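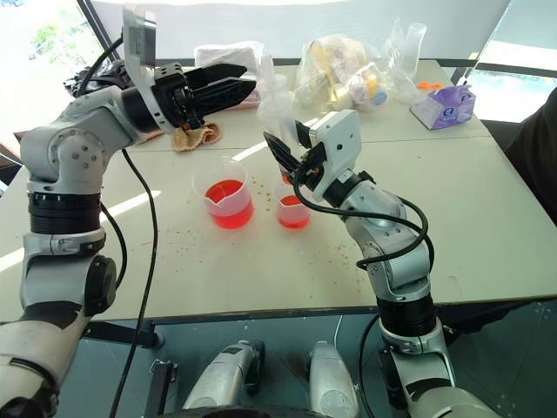 Figure 3. Red liquid in a small glass beaker.

3.2 Color loss in stored hibiscus infusions

Dried hibiscus gives up its color with wonderful speed, and that is a large part of its charm as a teaching dye. Keeping the color is the harder problem. In the Istdale kitchens where we began this work, cooks told Abla Khalaf that a batch made in the morning looked "tired" by evening, and we wanted to know how much of that tiredness came from light and how much from the water itself.

We steeped 24 batches of dried calyces, all from the October harvest, in 600 mL of water each. Half of the batches used tap water and half used water passed through a Perkstead filter jug. Every batch was steeped at 40 °C, strained through cotton and divided between a window shelf and a closed cupboard. Mudassar Malik read the color against our printed chart each morning and evening, and Adeel Sial repeated the readings without seeing the first set. The two readers agreed far more often than we had dared to hope!

The window shelf did the damage we expected. What delighted us was the tap water. Even in the dark, those batches drifted from a clear red toward a dull plum, and a squeeze of lemon brought much of the red back within moments. This fits the well-known sensitivity of anthocyanins to acidity, but it is a pleasure to watch it happen in an ordinary kitchen jar.
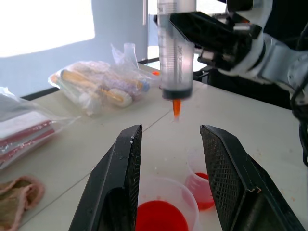
Depth matters as much as chemistry when color is judged by eye, and we had badly underestimated it in our pilot readings. A shallow layer always looks weaker than a deep one of the same strength, so a reader who glances from jar to jar will report fading where there is none. Two clear plastic measuring cups are enough to show how far apart reds can look, with a deep, nearly opaque one in the larger cup and a lighter, pinkish one in the bottom of the smaller. From appearance alone we could not say whether such a gap comes from strength, from depth or from both. All later readings were therefore made at one fill height on white card, following the routine Zubaida Paracha had drawn up for the Janjua tea survey. Readings taken before that change are left out of the comparison in Section 3.3.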